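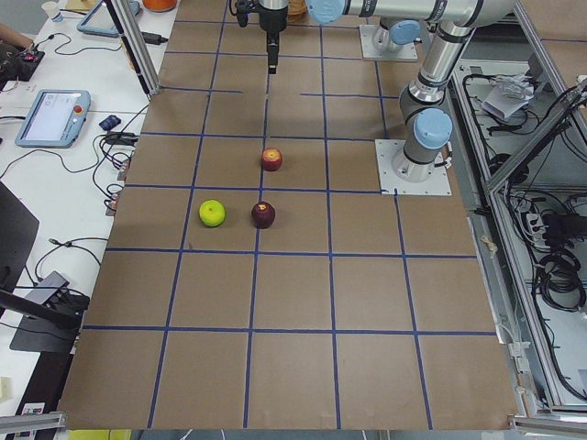

Brivivel Community Help > Kitchen & Pantry > Fruit and Vegetables

Sorting a lot of mixed fruit on a taped table - how would you set it up?

Posted by Thilini Wanigasekara

Hi everyone! I've been reading this board for ages and finally have something to ask.

Every August our street splits a big fruit order from Matubbar, the orchard on the far side of Salow. It started small and this year there are 34 households in on it, so it has become a proper event and I love it to bits. The fruit comes mixed. Apples of several kinds, lemons, plums, pears if we're lucky. My part is getting it from crates into baskets so that each household goes home with a fair mix and nothing squashed.

Until now I've done this on the floor with bedsheets, which is murder on the knees. This year I'm switching to a great big table, covered in brown, with blue tape run both ways so it makes a grid. I'm thrilled with how it looks! You put an apple down in a square and it has a place, and you can tell at a glance what's where. I've been moving a few pieces of fruit from square to square and into the basket and back like a kid with a toy grocery store.

But before the crates come I'd like to get the system right, and I keep changing my mind. These are the things I go round and round on:

Does each square belong to a kind of fruit or to a household? By kind makes sense to me for checking quality. By household makes sense for handing out.

Do I sort straight into baskets, or lay everything out first and basket it at the end?

How do I stop the round ones from wandering? Lemons stay put pretty well and so do the flatter apples, but a small round apple will go for a stroll if you bump the table.

And what should go in the bottom of the basket? Mine is woven and oval. I really like it and I'd like to use more of the same, but I worry about the weave marking the plums. My sister says I should buy plastic tubs and get over it.

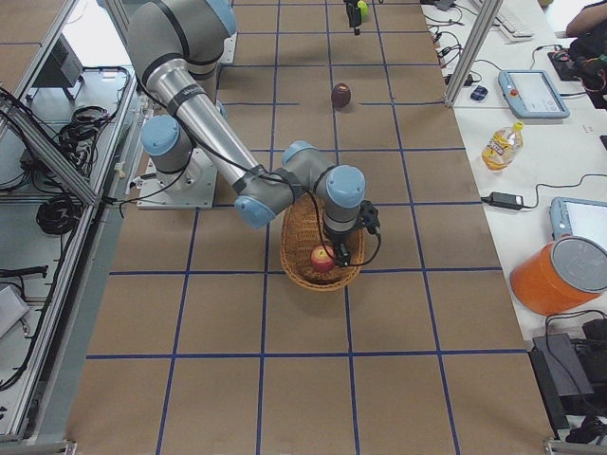
The oval basket with its first apple, and a dark little fruit waiting its turn farther up the table.

One more thing, a couple of my tape lines stop short toward the far end. Does it matter, or will everyone just work it out?

Any ideas welcome, and I mean any. I'm having far too much fun with this.

Thilini

Bogdan Gavrilă

Oh, I like this question a lot. I did the packing for a farm box scheme for several summers and we worked on a marked table the whole time, so let me go through your list.

Squares by kind first, households later. Trust me on this one. When all the apples of one kind are lying together you spot the odd one right away: the bruise, the soft shoulder, the one with a tiny hole by the stem. If you deal them out to households straight from the crate, you look at each apple alone and they all seem fine. Put a red-and-yellow apple next to its brothers and you'll see straight away which one is a week older than the rest.

So the order I'd use is this. Empty one crate at a time onto the near end. Sort by kind into the rows behind it. Look them over. Then bring the baskets onto the table and fill them by walking down the rows, taking from each kind as you pass. It feels slow for the first few baskets and then it flies, it really does! With two people on opposite sides you'll be chatting the whole way through and still finish ahead of the bedsheets.

Leave some squares free. I can't say this strongly enough. A full table has no room for a basket, and then you are holding the basket on your hip and dropping fruit in from a height, and that's where your bruises come from. The basket should stand flat on the table, right in the middle of things, with your hand going down into it. Set the fruit on the bottom and let go of it there.

Now the rolling. Put apples down on the stem end or the blossom end, whichever is wider, and press very lightly. For lemons, turn them all the same way so that if they roll they roll along the row and not off the side. If you have some that refuse to sit, a jar ring under each one works beautifully. We had a drawer full of them. You can also double the tape on the outside edge of the grid, two or three layers, and that small ridge is enough to stop a plum that's moving slowly. It won't stop one that has been elbowed.

Your basket: keep it! Woven ones breathe and they are nicer to carry, and people hold on to them for bread or mail afterward. What you want is something soft in the base. A folded dish towel is the best thing there is. Newspaper is fine under apples, but I wouldn't put it under plums, the ink comes off if one of them leaks. Brown paper crumpled up and then half flattened again works too, and it sounds like you may have offcuts.

Heavy and hard at the bottom, so apples, then lemons, then pears on their sides, and plums last. If the basket is oval, start with an apple at each narrow end and work toward the middle. They lock together better that way. Round baskets you fill in a ring, same idea.

Don't go over what one person can lift easily. We once made up a single crate of 70 pounds for a school kitchen, very proud of ourselves, and then stood there looking at it.

About the tape lines that stop short, leave them. Or write on a bit of tape what goes there. After half an hour everyone's working from habit anyway.

Have a great day with it. I'm a little jealous.

Bogdan

Yuxi Cheng

plastic tubs are fine. I use the flat ones from Nutura, they stack and you can hose them out. baskets get crumbs and dirt in the weave and you never get it out again

also lemons go on their own, not in with the apples

Farzana Uddin

I'm going to stick up for the baskets, sorry Yuxi! A stiff dry brush and a shake outdoors gets most of it out of the weave, and for sticky spots I use a damp cloth and then leave the basket somewhere airy until it's dry all the way through. Mine are many years old and still lovely.

Bogdan has covered the sorting better than I could, so I'll just add a few things from doing the fruit tables at our school fair.

Keep apples away from anything you want to stay firm. Apples give off a gas as they ripen and it hurries other fruit along. For a few hours on a table it makes no difference at all, so please don't worry about the grid. In a closed bag overnight with ripe pears it certainly does. So if some households collect late, leave their baskets open and somewhere cool and they'll be fine. Lemons don't mind the company for a day or so, in my experience. I put them in with the apples because the yellow looks so cheerful against the red, and I've never had a complaint.

Have a "use first" square. This was the best thing we ever did. Any piece with a small bruise or a nick goes there, and people can help themselves on the way out. Ours always empties! Somebody makes a crumble, somebody makes chutney, one lady takes the ugly apples for her rabbits. Put it at the corner nearest the door and write on the tape in big letters.

On whether to go by kind or by household, I did it by household the first year with a name on every square and it was chaos. Names on the baskets, kinds on the table. You can tie a tag to the rim of a woven basket in two seconds, which is another point in their favor.

Wipe the fruit before it goes on the table but don't wash it. Plums have that dusty bloom on the skin and it helps them keep, so handle those as little as you can. I pick mine up by the stem if they still have one.

One question back at you, Thilini. How wide is the table? Ours was 64 inches across and the shorter helpers couldn't reach the middle rows without leaning on the fruit. We ended up keeping the middle for the baskets and sorting along both sides. Might be worth trying with your arm out before you decide what goes where.

Farzana

Comments

Thilini Wanigasekara: You are all wonderful, thank you! Farzana, I haven't measured but I tried the arm test and the far rows are a stretch for me too, so baskets in the middle it is. The "use first" square is going in the corner by the door. Bogdan, I found a whole bag of jar rings in the cupboard over the fridge and I'm ridiculously happy about it.

Tanvir Sarkar: What tape do you use? Mine always leaves gunk when I pull it up.

Bogdan Gavrilă: Tanvir, painter's tape for me, and pull it back low and slow along itself. If it's only stuck to a paper cover, don't bother, roll the whole lot up together when you're done.

Tanvir Sarkar: Great, thanks. Trying it for tomatoes.

Yuxi Cheng: ok the use first square is a good idea

Thilini Wanigasekara: Tanvir, tomatoes on a grid sounds gorgeous, please come back and tell us how you get on! I've gone for dish towels in the bottoms, and my sister has been put in charge of the plums.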